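How to run a robot demonstration at an open day without losing the room

Reading time: 3 minutes
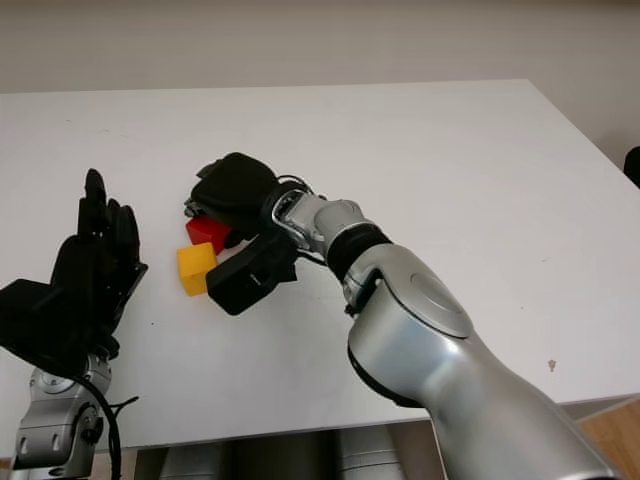
Gleice Moura wrote in after our last piece on open days to say that her visitors forgave the robot for everything except making them wait, and that she now starts the arm before the welcome speech. I have stolen the idea. The rest of this page is what I learned doing the Monday visits at Cadix, mostly by doing it badly first.

1. Pick a dull task

Blocks are ideal. One red, one yellow, pick one up, put it on the other. Your colleagues will beg you to show the clever thing they finished last night. Let them show it to each other.

2. Clear the table, then clear it again

A plain white top makes small coloured objects easy for people at the back to follow. It also attracts mugs, leaflets and other people's elbows. Wipe it before the doors open and accept that it will look used by lunch.

3. Rehearse with the real lighting

We practised for a week with the blinds down. On the day somebody raised them to be welcoming, and the robot spent its first session reaching for a block slightly to the left of the block. Set the blinds, run the task 5 times in a row, then tape a note to the cord.

4. Mark where people stand

Put tape on the floor, outside the full reach of both arms, including the arm you don't plan to use. Visitors will ask what the idle one is for. Have an answer ready. "It's resting" gets a laugh once.

Keep one person on the stop button for the whole session and give them no other job. Ademir Pacheco once held ours while also handing out badges, and we don't do that any more.

5. Talk less than you want to

I had a script of 500 words. By the second group it was down to three sentences: what the robot is trying to do, what it finds hard, and where the toilets are. Groups of 13 are as many as can see one tabletop. With more than that, the back row starts its own open day.

6. Plan for the drop

It will drop the block. Say so beforehand, in a cheerful voice. Stop the arm fully, reset by hand, start again. After three failed goes, move to questions and let the robot have its dignity.

7. Let them choose something

Ask a child which colour goes on top. Check first that your program can cope with either answer. Ours couldn't, and a small girl who wanted yellow was very patient with me.

Afterwards, write down what people asked while you still remember it. The question we get most is whether it can do the washing up. It can't.

Related
Cable ties, and how many you'll wish you had bought
What we changed after the August visits
Labelling a stop button so that guests can read it

Questions about visits: ask for Ivone Siqueira at the Cadix front desk | © Cadix | Back to top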